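From the Repair Bench

Happy New Year from the back bench at Tisden! I promised in the last issue that I'd write up what we've been doing with the old desktops, and then I put it off for 2 weeks, so thanks to everyone who nudged me.

The short version is that people keep bringing us towers. We had 21 of them on the shelf before the holidays, most from the Clildale office clear-out in August, and I've got very fond of them. Laptops are fiddly and glued together and make me say things I shouldn't. A desktop case opens up and there's room to get your hands in (mostly), and you can follow a wire with your finger and see where it ends up.

What I've learned is that I should slow down at the cables. My first tower, I pulled everything out at once, very pleased with myself, and then sat there with a lap full of connectors wondering which one fed the hard drive. Stavros Zupan put the kettle on and let me work it out. It took the whole evening! Now I undo one plug, put a bit of masking tape on it, write on the tape, and go on to the next.
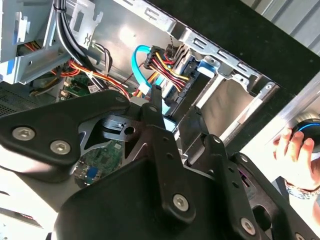 Glenys Parry
Repair Bench Coordinator

The bright cyan one is a SATA data cable, and I wish they all came in colors like that – you never lose track of it. The red, yellow and black wires beside it are power, and those connectors can be stubborn. Hold the plastic and wiggle, don't yank on the wires. I'm also a big fan of a zip tie in the right place, like the white one on that tangle over on the left.

If you've got a tower under a desk somewhere, bring it along, and bring the power cord too, please. We're short of small screwdrivers again, and I'd love a decent flashlight. The next newsletter will have the list of finished machines looking for homes.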